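Two Arms, One Bench and a Very Long July

The Pluma robotics club starts at 4. By 4:10 somebody is already under the bench looking for a screw.

Small club, back half of a former print shop, rented month to month. This year's project is called Brekura and the idea is simple enough to say fast. Two arms share one bench and sort small stuff. Earplugs, caps, thin rods, the junk that rolls off tables. Each piece gets picked up, passed over if it needs to be, put away.

Saying it is the easy part.

Students have logged 3,410 tries since the project started, in a shared spreadsheet with way too many tabs. Roughly 170 of those were full handoffs, one arm to the other, nothing dropped. The rest is a long list of short notes. "Squeezed too hard." "Went left??" "Forgot to home it."

Money is tight, as ever. The team raised $2,150 over the winter, mostly car washes and one bake sale that went better than anyone expected, and a good chunk of it went to spare cables. Cables are the thing here. Turn a wrist too far and the slack runs out, then you spend the rest of the evening rerouting. The younger members do that job first and get good at it quick.

Software is its own headache. The club writes its own planner, called Clerkik, and it has opinions. It likes to send both arms to the middle at the same time. A fix went in last month. Then a fix for the fix. Now one arm waits while the other finishes, slower but there is a lot less yelling. 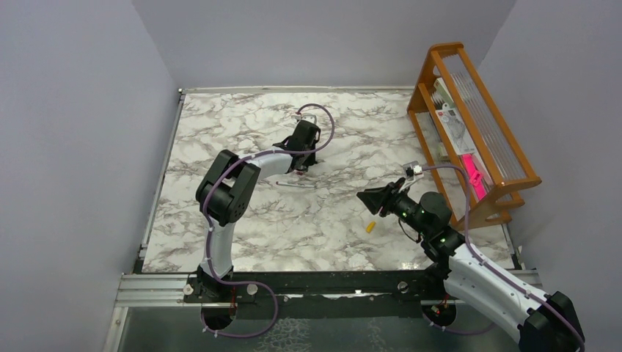 Next up is the Nartey Challenge, a regional meet for school and community teams. Six minutes on the clock, judges picks the objects, no touching the bench once the run starts. Pluma went last year with a single arm and came home mid-table. Two arms is a bigger swing and everybody knows it.

So the evenings get longer. Pizza at 7, more runs after. The soft pieces are still teh worst, they squash and then spring back just as the fingers let go. Someone wants to try new finger pads. Someone else wants to slow everything down again. They'll run both before they lock up tonight.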